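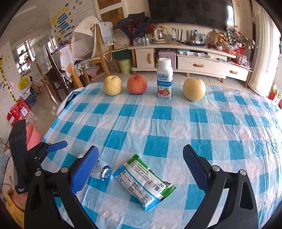 Can a machine clear and wipe a family table without supervision yet?

Not in an ordinary home, although several can manage parts of the job when the items are familiar and well spaced.

Household and Shop-Floor Automation Board – General Discussion

e_keskinen (moderator)
I have placed the question and the board's standing answer at the head of this thread. Members are invited to comment on whether the answer remains fair. Please state whether your experience is domestic or industrial.

pesonen.p
Industrial. I consider the answer too cautious. At the Wanstead packing floor we have had a Priteo arm sorting fruit into trays since May, and it runs for 60 minutes between checks. Pears were said to be beyond it because they bruise. Our reject rate did not change when it took over from the manual line.

L_Morrison
Domestic, as an occupational therapist. With respect to the previous member, a tray line is not a kitchen. At Wanstead the fruit arrives one piece at a time under fixed lighting. A table at home may hold an apple, a drink bottle and a snack packet lying flat, on a plastic cloth that creases when anything is dragged across it. Those are three separate grasping problems, and the cloth is a fourth.

pesonen.p
I accept the point about lighting. I do not accept that a flat packet is difficult. One pinches the crimped end.

m.nurmi
Domestic and industrial. Pinching the end works if the end is raised. When the packet lies flush, two rigid fingers tend to push it along or gather up the cloth beneath. Softer ribbed pads help, in my experience. In our own trial at Kettunen, the unit cleared the table without intervention on seven evenings out of 31. Bottles were seldom the cause of failure. Thin wrappers were, and so was glare off the plastic.

L_Morrison
Was any wiping attempted?

m.nurmi
It was attempted and withdrawn. The cloth moved with the sponge.

niskanen_e
I should like to register a disagreement with both sides. The question says "without supervision". My mother's household would be well served by a machine that clears what it can and leaves the wrappers for a person. Wetuvley has taken that approach with its tidying unit, and she was content with it after eight days. Requiring the entire chore sets a standard we do not apply to dishwashers, which still expect us to scrape the plates.

pesonen.p
Agreed, and I would favour rewording the answer on that basis.

L_Morrison
I would oppose it. Many of my clients cannot pick up the wrappers – that is the reason they enquire.

e_keskinen (moderator)
Both positions are noted. The present wording will stand until 17th September, and proposed amendments may be posted below in the meantime.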